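About Warkby Seating

Warkby Seating cleans and repairs upholstered chairs for offices, schools and waiting rooms in Mekthorpe and the towns nearby. We started with 2 benches in the back of the old MacKinnon building and now look after chairs for 56 regular customers.

Most of our work is small. A seat needs its dust and crumbs cleared, a seam needs attention, a caster has to be replaced. We do as much as we can at the customer's place – a chair that stays on site is back in use sooner. Navy upholstery with light stitching is a common order, and lint and dust settle along the edges.
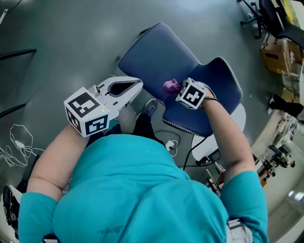
Ferkenis wrote to us in May that their waiting room chairs had been due for replacement, and that after one visit they decided to keep them all for now. They asked whether the stitched edges could be done every time, and they have been on our regular list ever since.

Regular visits take place every 6 weeks. We can handle up to 50 chairs in a day, depending on how they are set out. We go over each one by hand, starting with the seat and finishing with the base. On padded chairs like the dark blue ones here, with a lighter stitched edge, we follow the stitching all the way along before moving to the next chair.
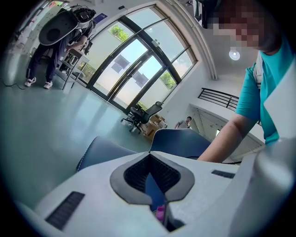 Quotes are free within Mekthorpe. Send us the number of chairs and the type of fabric, if you know it.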